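4. Play kitchens and the order of things

4.1 Why I looked at the tabletop and left the toy stove alone

Most of what gets written about play kitchens is about the big furniture: the little stove, the little sink, the fridge door that never quite shuts. I've written some of that myself, and I don't take it back. But when Mirjam Schouten and I went through our notes from the spring (we started in March and kept going far longer than we'd planned), we kept bumping into the same thing. The stove hardly mattered. What got people talking, arguing, sorting and re-sorting was whatever small stuff had been put on the table, and how it had been put there.

So this section is about small stuff. Pots, pans, plates, fruit. I'm going to stay close to the objects, because I think our field jumps too quickly from "a child picks up a cup" to a grand claim about social roles, and the cup gets lost along the way. I want to hang on to the cup for a few pages.

I should say how I use a couple of words. By a "spread" I mean all the loose things on one table at one moment, whether or not anybody has tidied them. By a "family" I mean a group of things that a person treats as belonging together, for whatever reason they like. A family can be a color, a size, a job, or just "the ones I got last time." I don't decide what the families are. I write down what people say and what they put next to what, and I try hard not to correct them (this is more difficult than it sounds when somebody files a lemon under "balls").

4.2 The kit

We put together our kit from three sources. The bulk of it is cookware and tableware from a set sold under the name Nivow, which I liked for its soft colors. A second batch, mostly play food, came from a shop called Van Hecke, where Rania Twal spent a whole afternoon picking through bins. The rest is odds and ends we already had in a cupboard at Cenberg, our home base for the project.

Mixing sources was a choice, and I'd defend it. A set bought all at once has its families built in. The lids fit the pots, the plates match the cups, and a person who sorts it is mostly reading the maker's mind. A mixed kit is closer to what you'd find in a real kitchen drawer, where the good spatula and the bad spatula have lived together for years and neither one matches the pan. We wanted people to have to make some calls of their own.

We also wanted things that could go more than one way. A piece of fruit is food, sure, but it's also a color and a shape, and it might be dessert or it might be something you cook. A colander is a tool if you ask one person and a bowl with holes if you ask another. I think of these as the swing pieces, and they did most of the work for us. Plain pieces (a plate is a plate) settle down fast. Swing pieces get moved over and over, and every move comes with a reason you can write down.

The table itself is plain white. Rania pushed for that and she was right, since on the patterned cloth we tried first I kept losing track of the small food in my own notes. The only marks on the white top are a few little dark holes, and after a while we started using those as landmarks when we talked: "by the hole near the plate," that kind of thing.

4.3 Spreads before families

Before anyone sorts anything, there's already a spread, and I've come to think we don't give it enough credit. Two spreads built from similar pieces can invite very different families, depending on what ended up beside what. If the fruit is all in one corner, people say "fruit" right away. If it's sprinkled through the cookware, they tend to start with the pots and treat the food as filling, something to be put into something else.

I didn't plan to study this. It came out of Mirjam's habit of putting the kit down quickly, by the handful, while I line things up (I can't help it, I do it with my groceries too). We noticed that her tables and my tables were giving us different first moves. After that we dropped my way of doing it and worked only from loose spreads like the ones in Figure 2. 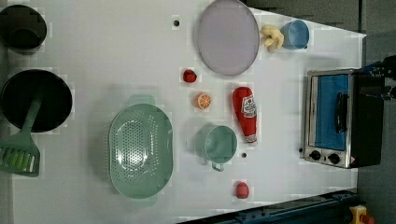
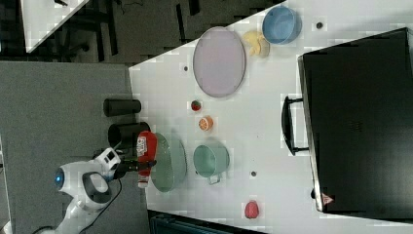
Figure 2. Kitchen pieces and play food spread on the white table.

My own interest is in what I call the pull of a piece, meaning how strongly it drags its neighbors into a family with it. Size has a lot to do with it. The lavender plate in the first view of Figure 2 is a good case: it's big and flat, and there's a bunch of bananas right beside it, with a blue cup tipped on its side next to those. Leave a spread like that alone and I'd bet on the bananas going onto the plate in the first few moves, simply because a large empty plate next to a piece of food looks like an unfinished sentence. The cup has less pull. A cup on its side tends to get stood up first, and people often treat the standing up as its own little job before they think about where the cup belongs. Mirjam calls this "fixing," and in our notes we mark it apart from sorting, although there are moves where I couldn't tell you which one I was looking at.

Color has pull too, and here the kit gave us more trouble than we'd bargained for. Greens are everywhere in it. In the first view there's the oval colander with its grid of small holes, and a green slotted spatula with its handle across a black frying pan; in the second there's a pot in that same minty range and a paler green plate you can nearly see through. Somebody sorting by color could make one big green family and be perfectly happy with it. Somebody sorting by job would break it up at once. We'd assumed the grown-ups would sort by job and the kids by color. That didn't hold up at all! Plenty of adults went straight for the greens, and one told Rania it was "just nicer to look at," a reason I have a lot of sympathy for.

The black pieces behaved differently. A black pot and a black pan share a color and a job, so both roads lead to the same place, and they were nearly always put together without a word. I found that silence useful. When people sort without talking, it usually means the pieces left them nothing to decide.

4.4 What people did with the food

We have 400 moves written up in enough detail to compare, a move being one piece picked up and put down somewhere else. Roughly half of them involve play food, far more than I'd have guessed given how much cookware was around. Food is small and easy to grab, so part of this is just hands being hands. But food also gets second thoughts. It was the food that people came back to.

The red fruit was the worst, or the best, depending on your mood. Some of our red pieces are honestly hard to name, and we left it that way on purpose. Is it a strawberry? A little apple? A tomato? The name a person picks tends to decide where the piece goes. Call it a tomato and it drifts toward the pan. Call it a strawberry and it's off to a plate or a bowl with the other sweet things. We had 2 people working side by side who used different names for the same red piece, and they passed it back and forth across the table 6 times before one of them put it in a cup and changed the subject.

Halved fruit did something I hadn't expected. A whole orange is an orange. Half an orange, cut side showing, has already been started on, and people treated it as being in the middle of a job. They wanted to know where the other half was. They wanted to squeeze it. Several of them put it near the pots even after declaring a fruit family somewhere else, and when Mirjam asked about it they said things like "well, that one's being used." So for these sorters there was a family of stored things and a family of things in progress, and the half orange belonged to the second.

I'd like to push on this a little, because I think it's the most interesting thing in the section. The usual way of describing sorting has fixed pieces and fixed bins. Our people didn't seem to feel bound by that. They'd happily keep a stored family (plates in a stack, fruit in a bowl) and a working family (a pan with a spatula in it, a pot with something beside it) going on the same table, and move pieces between the two as the story in their heads went along. Tidying and cooking were happening at once. If you've ever wiped a counter while the onions were going, you'll know the feeling.

4.5 Some trouble with our own method

A few cautions. Our note-taking favors moves over non-moves, so a piece that nobody touched for a whole round barely shows up. I went back for those later and wasn't happy with what I had. I know that the colander was skipped a lot. I don't know why, and I'm not going to make something up.

We also never settled how to treat containers. When a lemon goes into a bowl and the bowl then goes across the table, has the lemon moved? Rania said yes and I said no, and we scored it both ways for a while before going with mine, mainly because it was quicker. Anyone comparing our numbers with the Flerotero notes should keep that in mind, as those were scored Rania's way and will look busier than ours.

Finally, the rounds were not all the same length. We ran 3 short ones late in the afternoon when everyone was tired, and people made bigger, rougher families in those, with a lot more "that can just go there." I kept them in. Tired tidying is still tidying, and I'd guess it's the kind that most kitchens get. The next section takes up the question of lids.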